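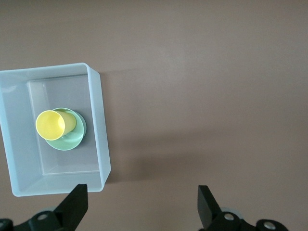
Sollell Tableware Notes
README, second version
Maintained by Jolanta Sowa

What this is

A folder of 294 short notes on how plastic cups, saucers and plates end up sitting in bins after somebody has cleared a table. If you came looking for recipes, try the next folder over. If you came looking for the toy kitchen inventory, that was merged into this one in March and has been regretted since.

Each note covers one bin at one moment. It says what is in the bin, what is resting on what, and which way any open thing is facing. It does not say who put it there. I have my suspicions, but there is no column for them.

Files

notes.csv has one row per bin.
items.csv has one row per object, joined to notes.csv on bin_id.
colors.txt is the list of allowed color words. Please read it before you type "seafoam."
old/ is the first version. It is kept for sentimental reasons and should not be opened.

Columns in items.csv

bin_id: matches notes.csv. Leading zeros matter. Spreadsheet programs disagree and will quietly remove them, so import the column as text.

item: cup, saucer, plate, bowl, spoon, other. Anything with a handle and a spout goes under other, and so did the gravy boat, after a discussion that took up most of a lunch.

color: one word from colors.txt, with "pale" or "bright" in front if you need it. A green saucer with a lighter lip is still green. Go by the larger area.

pose: upright, upside down, on side, leaning, tilted. "On side" is for cups that have given up completely. "Leaning" is for cups that are still trying, with a wall or another item holding them. "Tilted" is mostly for saucers and plates that don't lie flat.

rests_on: floor, wall, or the item number of whatever is underneath. A yellow cup lying across a green saucer gets the saucer's item number, even if you feel sure the cup would touch the floor if you gave it a nudge. Don't give it a nudge.

mouth: which way the opening faces, as seen by the person writing the note. Leave it blank for flat things. In the old version somebody filled this in for every spoon.

Rules that came out of arguments

A cup on a saucer isn't a "set" unless the cup is upright. The Plimmont notes used "set" for any cup within reach of any saucer, and I spent a long weekend taking them apart again.

The bin is never an item. It gets its own color in notes.csv, and for the see-through ones you write the color of the plastic, leaving out whatever the table is doing underneath. Frosted bins over a brown table will tempt you to write "gray." Be strong.

Shadows are not items either. There was one row.

If an item is hidden by another and you only know it's there from having loaded the bin yourself, leave it out. The notes are for what a person walking up would see.

Known problems

15 rows from the Kirnthorpe batch have mouth filled in from the wrong side of the table, so left is right and right is left. They are flagged with k_flip = 1. I would fix them, but the flag has now been cited in two other READMEs and has more standing here than I do.

The pale blue bins and the pale gray bins were written up by different people under different lamps. Treat bin color before version 2 as a mood.

Saucers are overrepresented. We had a great many saucers.

The "tilted" pose was added late. Earlier rows call the same thing "leaning" or, in one case, "sulking."

What it's good for

Checking whether your own list of poses covers what cups do in real life. Practicing joins on something small enough to read through. Settling bets. It's much too small for firm claims about how people clear tables, and everyone who helped knew they were being written about, which made several of them stack things with unnatural care.

Adding notes

Send new rows to Jolanta as plain text. Use the next free bin_id and don't reuse old ones, even the ones that were deleted. Bins numbered from 1,000 up are reserved for the Chmielewska table, where there are lids, and lids will need a document of their own.

Last edited Saturday, February 19, 2022. The inventory merge mentioned at the top was the previous spring.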